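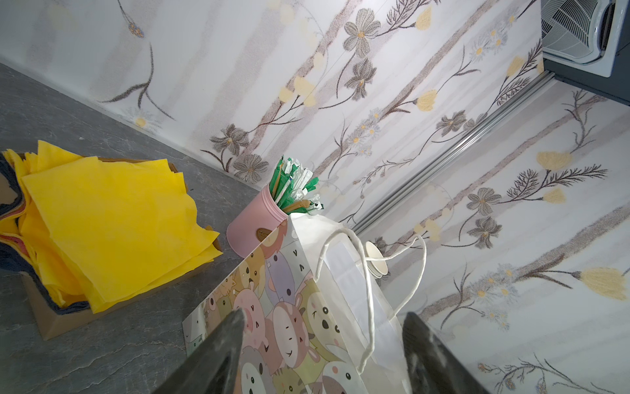
Nollness Social Club — Hospitality Team

Forum > Kitchen and supplies > What stays on the counter?

flemetti_k
Monday, January 15, 2018
The counter was full again when I went to make the teas. Cups lying on their side, the box of napkins, the pink straw pot and a gift bag with cartoon animals all over it. I had to put the tray on a chair. Can we agree what lives out and what goes in the cupboard? My vote is cups and napkins out, everything else away.

Lurken
Agree on the gift bag. Disagree on the straws. If the pot goes in the cupboard the children ask for one every two minutes and I am up and down all afternoon. The stirrers are in there as well and people need those for coffee.

pasaribu_teas
The straws could do with a sort before anything else. Some of the wrappers are torn open. I would throw those out and keep the sealed ones. Stirrers should have their own jar, they get lost in among the straws.

flemetti_k
Fine, the pot can stay if it gets sorted. What about the cups? I don't like them lying down, the rims end up touching whatever is next to them.

oldurn
They fall over if you stand up a tall stack. I have tried. Two short stacks would do it, or one of those tube things on the wall, but I wouldn't want to put screws through that flowery paper.

Lurken
No screws please. It took long enough to choose.

pasaribu_teas
Napkins: please use up the yellow before starting on the darker ones underneath. We got through 200 at the December lunch and there is no need to buy more yet. I would also fold the top ones flat again, they are all rumpled.

oldurn
I'd rather have the napkins out of the cardboard box altogether. A box on a worktop always looks like a delivery someone forgot to unpack.

pasaribu_teas
The box keeps them together. Leave it.

flemetti_k
And the gift bag? Does anyone want it? It's a nice one, bears and rabbits, rope handle.

Lurken
Keep it for the raffle. It can go on the top shelf with the wrapping paper. I'm in on Thursday at 6 and will do the straws then. Box stays for now, cups in two short stacks.

oldurn
Still don't like the box, but all right.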